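Teleop in the sim or moving the arm by hand?

grorkham_dan
Posted in May
Right, I need opinions. I've been recording demos for a task in simulation, driving the arm by remote control, and I'm up to 592 of them. My mate at Bollden says I'm wasting my evenings and should be grabbing the real arm and moving it by hand. Who's right?

Sinan Ağca
Your mate, mostly. When you hold the arm yourself you feel the contact. With a controller you're guessing, and the guesses end up in the data. We did 16 good ones by hand on the Havis bench and they beat a great pile of remote ones.

pollywobble
Disagree with Sinan! Moving it by hand means your own arms are all over the camera view, and you push the thing in ways its motors never would. Remote every time for me – you only see what the robot sees, so you can't cheat.

Sinan Ağca
You can stand to the side, you know. And "only see what the robot sees" is exactly my problem with it.

grorkham_dan
Ha, well, that's where I get stuck. I drive from the wrist view, and when the right hand is close in, the gripper housing takes up the whole bottom of the screen. I've got a brown rod going straight up, sitting in a grey bracket, and I'm trying to judge depth off a couple of white stripes.

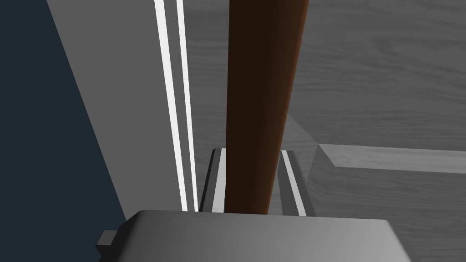 So I creep in, stop, back off, creep in again. I've kept 3 takes today and binned the rest, and I can feel myself getting jerkier after tea. Does the hesitating matter, or does it wash out?

pollywobble
It matters. It'll learn to dither just like you. Add a second view from the side for yourself and slow the controller down for the last bit of the approach.

Sinan Ağca
Agree with Polly on that one, annoyingly. I'd trim the pauses as well.

kilicarslan_fan
Don't trim too much though, we did and ours barged into everything. The Kılıçarslan write-up leaves short pauses in.

grorkham_dan
OK, side view going in tonight. I'll do 2 batches, one trimmed and one not, and post how they get on.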